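Right, small thread about the mug situation, because three of you have asked how the desk clear-out went and I keep typing the same thing in replies.

Background for anyone new: I moved into the back room at the start of October and told myself I'd keep one clear table. One! A surface where I could put a thing down, look at it, and then put it where it lives.

The table is a pale wood one with rounded corners. I got it second-hand through Saludo (the local swap page, not the coffee place) and paid a bit more than I meant to because the corners won me over. I have walked my hip into every square-cornered desk I've ever owned.

It has one of those little round holes in the top, probably for cables. I was going to be so good about cables. I bought clips. The clips are in a drawer and I couldn't tell you which drawer.

There's also a scratch across the left side. Chia-jung Tsao came round, ran her thumbnail along it and said "oil and a cloth, five minutes". That was three weeks ago and I still haven't bought oil.

Someone's going to say walnut. You rub a walnut on it, I know, my nan did it too. Does it work on pale wood or does it just leave a brown smear? Serious question, please answer before I go to the shop.

Anyway, mugs. I own far too many and the cupboard here is tiny, so I did the thing where you put everything in a box and only take out what you reach for. I lasted two days before I went back in for the teal one.

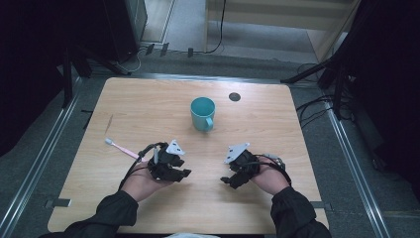 The teal one is teal outside and a lighter aqua inside, and it holds exactly the amount of tea I want, and the handle fits all my fingers. I've had it since the flat on Mevmont Road. It has survived two moves wrapped in the same jumper.

So the rule now is that the teal mug is the desk mug and everything else is in the kitchen or in the box. If there's a second mug on the table, I've lost control of the day.

The other stray is the pink toothbrush. It's retired from teeth, before anyone panics! I keep an old brush for cleaning and I am a complete bore about it.

Things an old toothbrush is good for, in no order: the bit where the tap meets the sink, window tracks, keyboard crumbs, the inside corner of a mug handle where the tea goes brown, grout if you hate yourself.

For tea stains inside a mug I do bicarb and a few drops of water, mix to a paste, leave it while I do something else, then scrub and rinse. Don't go at a printed or gilded one like that, I took half a rabbit off my cousin's Easter mug and had to own up.

Someone told me to use denture tablets instead. I tried it on the big white mug and it was fine? Bit fizzy, bit minty, no better than the bicarb as far as I could see. I had a whole packet left over and did the thermos with them.

The trouble with a cleaning toothbrush is where it lives. If it's in the bathroom, someone will use it on their teeth (it has happened, I will not say who, he knows). If it's under the sink, I forget I own it and buy another.

I tried putting it in a pot on the desk with the pens. Looked mad. Also I picked it up on a work call to make a note and my manager saw.

Current plan is a shallow tray on the shelf with the brush, a microfibre cloth and the little screwdriver. Standside do a tray that's the right size but they want 76 quid for the oak one and I'm not paying that for something to put a toothbrush in. A baking tray would do the same job.

I also looked at the Andix drawer inserts that everyone on here seems to have. Lovely. You need to measure your drawers properly first, and mine taper towards the back for reasons known only to whoever built them.

Oh, and the carpet. It's grey and came with the room and I was ready to hate it, but it's been brilliant at not showing anything. Bit worrying when I drop a screw. I found one with my heel on Thursday.

What's working so far: emptying the table every night before bed. I don't tidy the rest of the room, I don't sort anything, I just carry what's on the table to where it goes. Takes less time than the kettle.

What isn't working: the box of mugs. It's still by the door. I've stopped seeing it. My sister wants the stripy ones and can't collect until the weekend after next, so it stays put until then and I'll keep stubbing my toe on it.

A few of you asked if I count what I get rid of. I did try, there's an app, and after the first evening I was counting rubber bands to make the number go up. Deleted it. The bags go to the charity shop and I don't look inside again.

The person in my replies with 600 cookery books and nowhere to put a plate: I've seen you, I love you, I've no advice whatsoever. Maybe start with the ones you've never opened?

Quick answers to the rest. No, I don't use coasters, and yes I know. The mug sits towards the far edge so I don't elbow it. I don't know what colour the walls are, the landlord says "stone".

And yes, I'll do the kitchen cupboard next, once I've found somewhere for the slow cooker. It's enormous and I use it twice a winter and I will not be parted from it.

Still after walnut opinions please. Also if anybody's got a spare lid for one of those square glass tubs, the medium size, mine has split down one side and I've been using a saucer.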